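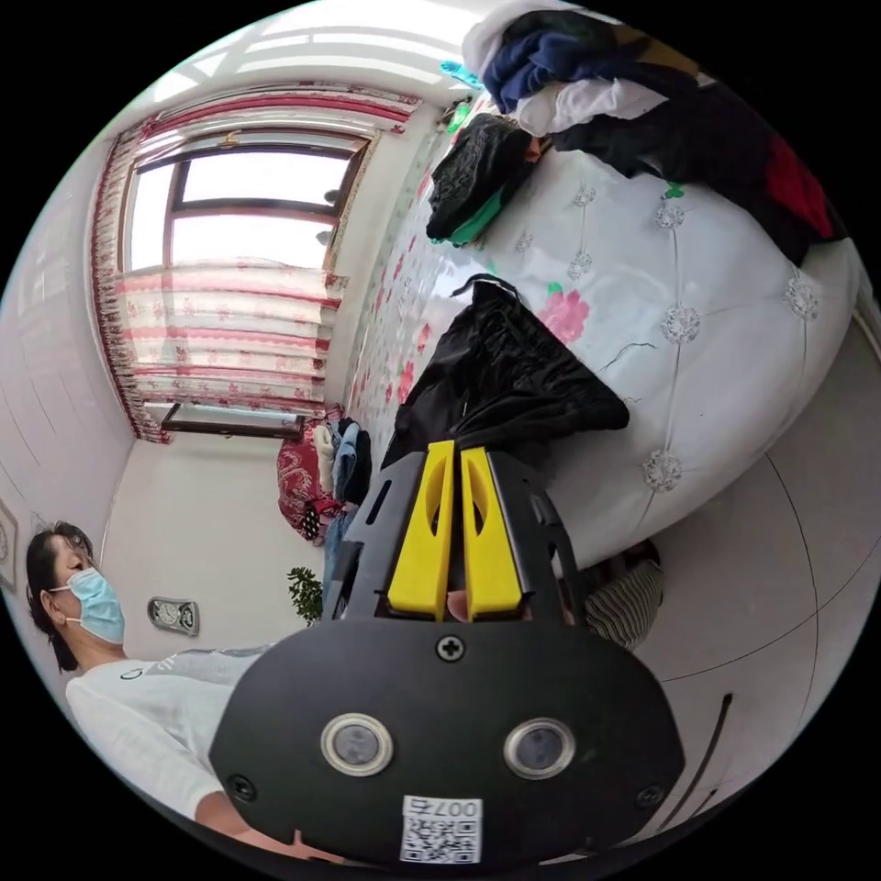
A bedroom, with one of us in a mask and short sleeves.

Housekeeping assistant, Pladell Guest House

We are looking for a kind, steady person to join our small housekeeping team from September, when the walkers come back and the house fills up again. You don't need to have done hotel work before. Several of us hadn't, and we will happily show you how we like the beds made (we are a bit particular about corners, I'm afraid, but you'll soon get the knack).

The post is 5 mornings a week, with every other weekend off, and your mornings would be spent changing beds, cleaning bathrooms, restocking the tea trays and helping with the linen delivery from Hajdu. There are two flights of stairs and no lift, so please do bear that in mind. Breakfast is provided once the first rooms are finished, and it's a proper one!

We pay monthly and supply tunics, gloves and masks. The 158 bus stops at the end of the lane, and there is room for bicycles in the yard.

If you think you'd enjoy it here, please write a few lines about yourself to Freya Penrose, or drop a note in at reception. Herman Santoso on the front desk can answer questions about shifts. We'd love to hear from you by August 7, 2023.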